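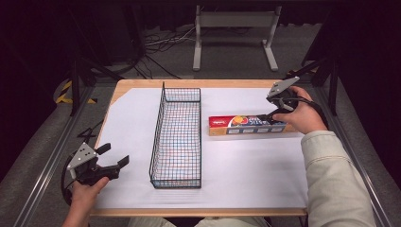
By the Stulter product team
Tuesday, March 5, 2019 – Filed under: Startups, Security, Checklists

The add-in safety check we run before every release (with our comments)

When our slide library, Evus, went into its first big customer's office suite in December, their IT department sent us a security form that took four days to fill in. It was painful and we learned a ton from it! We took the parts that made our product safer, threw in a few of our own, and turned the lot into a checklist we now go through before each release. Several other small software companies here in Wetuvdale have asked for a copy, so we're putting the whole thing up, comments included.

The comments come from our latest pass, on the release that goes out this month. We left in the items we failed. If you make an add-in, a plug-in or anything else that lives inside somebody else's program, most of it should carry over with small changes.

How we mark it: Pass, Fix before release, or Watch. A Watch can ship, but it goes to the top of the next pass.

Part 1. Sign-in and accounts

1.1 Every sign-in goes through the customer's own login service when they have one.
Result: Pass
Comment: Still our favorite change from last year. We used to keep a separate password for each user and we don't miss it one bit.

1.2 No shared accounts, including on our side.
Result: Fix before release
Comment: We found one. The old "demo" login was still alive and had more rights than it needed. It is now closed, and anyone doing a demo uses their own account with a demo workspace attached. Takes two clicks more and gives you a proper record of who opened what.

1.3 Two-step sign-in is on for everyone who can reach live customer files.
Result: Pass
Comment: Check the list itself, person by person. The settings page says "required," but accounts made before the rule was switched on can slip by it. Ours were fine this time. Last time two of them weren't.

1.4 When a customer removes a user, that user loses access within an hour.
Result: Pass
Comment: We removed 40 test users in one go and kept refreshing. All of them were out well inside the hour. A lovely thing to watch, if you like that kind of thing (we do).

1.5 Guest links expire.
Result: Watch
Comment: They do expire, but the person who sent the link isn't told. Customers find that confusing, and confused people tend to send the file by email instead. A notice is planned.

Part 2. What the add-in is allowed to touch

2.1 List every permission the add-in asks for, and write one plain sentence next to each saying what it is used for.
Result: Fix before release
Comment: Do this one even if you skip everything else! We could not write the sentence for "read calendar." It was left over from a feature we dropped, where Evus would have guessed which deck you needed for your next meeting. Permission removed. Our listing looks a lot friendlier without it.

2.2 The add-in can read the open presentation and nothing else on the computer.
Result: Pass
Comment: Tested on both desktop versions and in the browser. The browser version is stricter by design, so test the desktop ones first.

2.3 Nothing is sent to our servers until the user picks "Save to library" or "Search with this slide."
Result: Pass
Comment: We watched the network traffic with a blank deck open over lunch. The only calls were the version check and the sign-in refresh. Please try this with your own product – it's quick, and you may be surprised at what a forgotten analytics script is up to.

2.4 The add-in fails politely when the host program blocks it.
Result: Watch
Comment: It does not crash anything, which is the part that matters for safety. The message still says "Error 171," though, and that means nothing to a person who is about to present in ten minutes. New wording is being drafted.

Part 3. Images and other people's content

3.1 Each stock image carries its license with it wherever it goes.
Result: Pass
Comment: License details now survive copy and paste between decks. This took us most of the winter and we're very happy with it.

3.2 Uploaded images are scanned before anyone else in the company can see them.
Result: Pass
Comment: Scanning is done by Stüber, a service we pay for by the file. We sent through a batch of 200 files with known bad ones mixed in, and every bad one was held back. Change the batch each time. If you reuse the same files you are only checking that the service remembers them.

3.3 Hidden location data is stripped from photos on upload.
Result: Fix before release
Comment: Worked for the common formats and missed one newer phone format. Fixed the same afternoon. Add every new format to this test on the day you start accepting it.

3.4 Deleted images are gone from search, previews and old thumbnails.
Result: Pass
Comment: Thumbnails are the sneaky ones. Search for the deleted image by name, then by color, then open an old deck that used it. 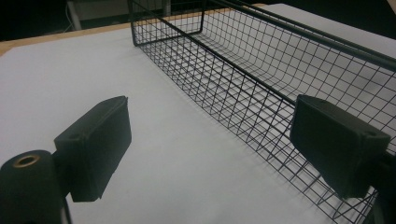
Part 4 is about backups, and it gets more of our time than any other part. A backup plan has to cover the slides themselves, the folders they sit in, the sharing rules, the license records and the history of who changed what. Our first plan covered the slides and the folders, and we were terribly proud of it until we tried to bring back a whole workspace and found that everything had come home with no sharing rules at all. What you want is coverage like the white surface in the photo, spread so wide over the table that only a thin strip of tan wood shows at the upper left. And then you want to know exactly what your strip is! Ours is the last few minutes of unsaved edits, and we say so in the customer agreement.

Part 4. Backups and getting things back

4.1 A full restore has been done in the past three months, onto clean machines.
Result: Pass
Comment: Done in February. A backup report with a green check mark does not count as a restore.

4.2 Sharing rules come back exactly as they were.
Result: Pass
Comment: We compared 297 folders before and after, using a small script, and there were no differences. Big cheer in the office.

4.3 Backups are stored with a different provider from the live data.
Result: Pass
Comment: Check who pays the bill, too. Two providers on one company card that expires in the same month is a weak spot we hadn't thought of until this pass. They are now on separate cards.

4.4 A customer can ask for their whole library and get it in a normal file format.
Result: Watch
Comment: They can, and the files open fine. Tags come out as one long text file, though, and that isn't much use to anyone. We want them in a proper table.

4.5 Somebody other than the person who wrote the restore steps can follow them.
Result: Fix before release
Comment: Our newest colleague got stuck on step six, where the instructions said "use the usual key." Rewritten. Give this job to your newest person every time. They learn how the product hangs together and you get better instructions out of it.

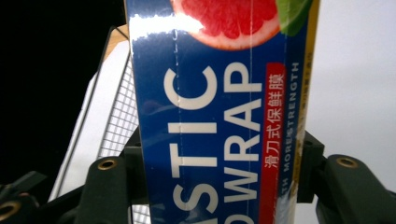
Part 5. Release day

5.1 The release goes to our own company first and stays there for two working days.
Result: Pass
Comment: We use Evus for every deck we make, so this catches plenty. It caught a slow search on Monday.

5.2 There is a way back to the previous version, and it has been tried on this release.
Result: Pass
Comment: Tried twice. Going back takes roughly three minutes, including the time to clear old files from the browser.

5.3 Customers with their own IT department have had the release notes a week ahead.
Result: Pass
Comment: Write the permissions change at the very top. It's what they look for, and this time it's good news for them.

5.4 The status page works when our main servers do not.
Result: Watch
Comment: The page itself is hosted elsewhere. Its logo was being loaded from our main site, so in the test it came up with a sad little gap. Harmless, but we'll move the logo over.

5.5 The support inbox has somebody in it for the whole of release day and the morning after.
Result: Pass
Comment: Two people, one early and one late. Put the known issues in front of them before they start.

Part 6. After the release

6.1 Error logs are read by a person on day one and day five.
Result: Not due yet
Comment: Day five is worth keeping. Our worst bug of last year only showed up when people came back from a weekend with expired sign-ins.

6.2 Logs contain no slide text, file names or email addresses.
Result: Pass
Comment: File names are easy to forget. A file name can give away a whole merger.

6.3 Every Watch item has a date and an owner.
Result: Pass
Comment: There are four this time: 1.5, 2.4, 4.4 and 5.4. All are booked for the next pass.

A few notes on using the list

It takes us a day and a half with two people. Do Parts 1 and 2 together on the first morning while you're fresh, and leave Part 4 for a stretch when you won't be interrupted.

We keep the filled-in lists in one folder and send the latest to any customer who asks, failures and all. We were nervous the first time. Their security people wrote back with two suggestions, both excellent, and they are now items 2.3 and 5.4.

Copy it, cut it up, swap in your own product name. If you add an item you think we're missing, send it over through the contact form and we'll try it on the next release.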